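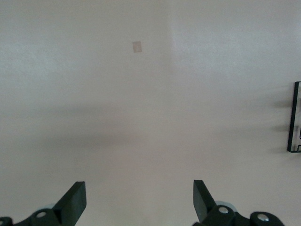
How do you get old masking tape off a painted wall without taking the paint with it?

Warm it with a hair dryer on low, then peel it back slowly, flat against the wall, and stop to warm it again whenever it starts to fight you.

OK so that's what everyone asked me after I posted about redoing the hallway, and I figured I'd do a proper thread this time, tape and frames and all of it, because my replies are scattered everywhere

Some background for new people. We moved in January, the whole place is off-white, and I put off hanging anything for months. Then I taped little squares up to mark where stuff might go. Then I left the tape there. For a very long time. (I know!!)

Fresh tape comes off with your fingernail. Old tape is a different animal. The top papery bit lifts and the glue stays put, and then you have a grubby little square that catches dust forever

For the leftover glue I use a soft cloth, warm water and one drop of dish soap. Small circles, barely pressing. Then a clean damp cloth, then a dry one. If you scrub a matte wall it goes shiny in that spot and you'll see it every evening when the lamp's on. Ask me about the one next to the bathroom

Ketsara Sitthichai told me to use cooking oil on it. I love her, she's right about most things, but on flat paint that leaves a greasy halo. Works great on glass jars though

Now the frames!

The stretch I'm working with is 69 inches wide, between the coat closet and the bedroom door. I wanted thin black frames on it since the rest of the house is so pale. Tititz makes some I like and the corners are nice and square, which you would think is the bare minimum for a frame, but no

Cut paper the size of each frame and tape THAT up first. I used the brown packing paper from the move. Live with it for a couple of days. Walk past with laundry. You'll know pretty quick if one is too low because you'll hit it with your hip

I moved the small one so many times. It started near the closet, went way up high, came back down, and ended up almost where it began. My sister Zewditu looked at it on a video call and said "just leave it" in a tone

Somebody asked about those sticky strips vs nails. I use both. Strips for the light stuff, nails for anything with real glass in it. Wipe the wall and let it dry completely before a strip goes on. I skipped that once and heard the crash from the shower

Also wait on new paint! Mine was dry to the touch the same night and I still dented it with a strip the week after. The can will tell you how long to leave it, and I should have read the can

Level tip from Mohammed-Awal Odoi at the hardware store, who has now sold me three of the same kind of anchor because I keep losing them: put a strip of tape across the back of the frame, mark where the two hangers are, then peel it off and stick it on the wall. Your nail spots are right there. No measuring. I felt like I'd been living wrong

And fold one end of the tape over on itself so you have a tab to grab. Tiny thing, saves your nails

Little felt dots on the bottom corners keep a frame from drifting crooked and from rubbing a gray line into the paint. A sheet of them was 8 bucks and I'm going to be using it until I die

One thing I didn't plan for is the shadows. A thicker frame on a light wall throws a soft gray shadow when the lamp's off to the side, and mine made the whole arrangement look lopsided at night even though it was fine at lunch. Scooted the lamp toward the closet, much better. Check your layout after dark before you make holes

What if the paint does lift? Don't panic and don't pick at it. Sand the edge super lightly, dab on touch-up with a small sponge, let it dry, dab again. A brush leaves marks, a sponge kind of blends in. Stir the can first, really stir it, the color settles at the bottom

If you don't have the old can, take a chip that came off the wall to the paint counter. Mine couldn't match it from a phone pic, but the chip worked fine. "Off-white" means up to 500 different colors in that place and every one of them is named after a kind of milk

Still have the big print from Loukia Deligiannis leaning in the bedroom. It's heavy and I'm a chicken. That one's getting a stud finder and a second person

Will add to this when it's up. If you've got a trick for plaster walls put it in the replies, a few of you asked and mine are all drywall so I have no clue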